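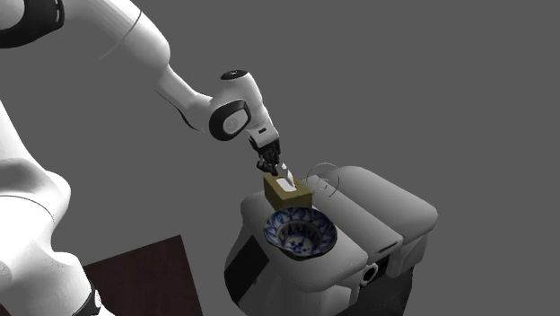 Simulator render: Hokcombe test cell

Ticket: Gripper comparison, tissue pull task, sim only
Status: Open (reopened, then reopened again)
Opened: January 15, 2025
Component: end effector / contact model
Arm: white, single, unchanged between runs
Grippers under test: Floria (black, compact, jointed), Flilov (parallel jaw)

Summary
The Floria gripper scores worse than the Flilov on the tissue pull, which is the reverse of what we expected and of what I told everyone at the planning meeting. The render at the top has the Floria over the rear-left edge of the box, next to the tissue. Please look at where "next to" sits in relation to "on."

Steps to reproduce
1. Load the tissue box and the blue and white bowl on the gray equipment, box behind, bowl in front.
2. Mount the Floria. Leave the arm config alone.
3. Run the approach with the default Semwal controller settings.
4. Command close.
5. Watch the fingers close with great confidence on air.

Expected
Fingers close on the tissue. Tissue leaves box.

Observed
Fingers close. Tissue remains in box. The controller reports a successful grasp, and I admire its outlook.

Log

Entry 1. Ran 30 trials per gripper. Floria got 4. Flilov got the rest of its set minus 2. On paper the Flilov is the dumber gripper, so I assumed I had mixed up the columns. I had not mixed up the columns.

Entry 2. Suspected friction. Raised the fingertip friction on the Floria until it could have picked up wet soap. Same score. Put it back.

Entry 3. Suspected the tissue. The tissue is a stiff mesh pretending to be paper, and it has let us down before (see the ticket from last May, if you have an evening free). Swapped in a plain block of the same height. Floria missed the block too. Apologies to the tissue.

Entry 4. Tried the bowl instead. The rim is wide and you would have to work at it to miss. Floria grabbed the rim on the first try and held it. So the gripper closes, the contacts register, and the joints do what they are told. That leaves where we are telling it to go.

Entry 5. Found something. The tool center point for the Floria was copied from the Flilov file. The two are different lengths and the fingers meet in different places. The arm has been carefully delivering the wrong spot to the target every single time. The commit message for that file says "quick fix." It is mine.

Entry 6. Corrected the offset and reran. Floria now lands on the tissue, but on some approaches a knuckle brushes the top of the box, and the controller stops and sulks. Closed the ticket, reopened the ticket.

Entry 7. Came in from steeper. Better on the box, worse on the wrist, which runs close to its joint limit there. Semwal has a setting for approach clearance, default 700, units not given in the manual. I tried 2 out of spite. Don't try 2.

Workaround
Use the corrected offset and the steep approach, and keep the box where it is. Ignore the grasp success flag until the controller learns to check whether it is holding anything.

Still to do
- Rerun the full comparison with separate offset files. The old table should come off the wiki before somebody buys a gripper because of it.
- Ask Semwal what the clearance units are.
- Add a load check that refuses an offset file whose gripper name doesn't match the mounted one.
- Repeat the bowl task with the Flilov, which hasn't had a turn at it yet.

Priority lowered from "blocker" to "embarrassing." Leaving this assigned to me.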